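From: Maribel Villanueva
To: small-miners list
Date: 27/05/2018
Subject: Re: Torken and the long base

Valdis Luik wrote:
> I still don't see what everybody likes about Torken. It has gone
> sideways since September, volume is dead, and every bounce gets
> sold at the same price. Why not just own the metal and sleep?

Valdis, I love this question, and I think the dead volume is the best part of the chart!

Go back and lay the weekly closes over the ones for Venckus before its big run. Same flat bottom, same sleepy tape, same sellers parked at one level until they had nothing left to sell. I printed both and taped them to the fridge (my husband has given up asking). Torken has now tested that ceiling 6 times, and the last two pullbacks were shallower than the ones before. That is what I like to see in a base.

The metal itself is fine and I own some. But I keep coming back to the ratio. When silver perks up against gold the little producers usually wake up a few weeks later, and the ratio rolled over while most of us were arguing about the dollar. Agata had this before I did, credit where it's due.

What would change my mind: a weekly close under the 30-week average. I'm out if that happens, no debating it. I started with 2,000 shares and would add on a close above the ceiling with real volume behind it. Bukar I'm leaving alone until they sort out their financing, much as I like the drill results.

Inese, if you still have your old spreadsheet with the Venckus volume figures, please post it again. My copy stops at row 879 and I'd love to see the rest.

Maribel

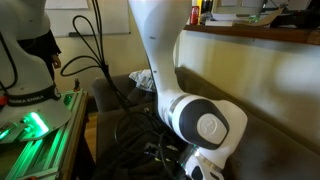
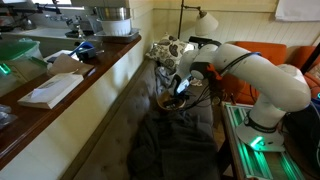
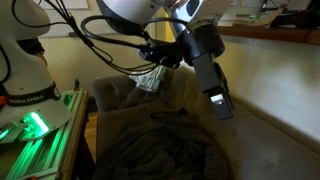 Seren asked me off list: Do you use daily or weekly closes for the stop?

Weekly closes only. The daily chart on a stock this thin jumps all over the place, and I got shaken out of Luteo twice by watching it.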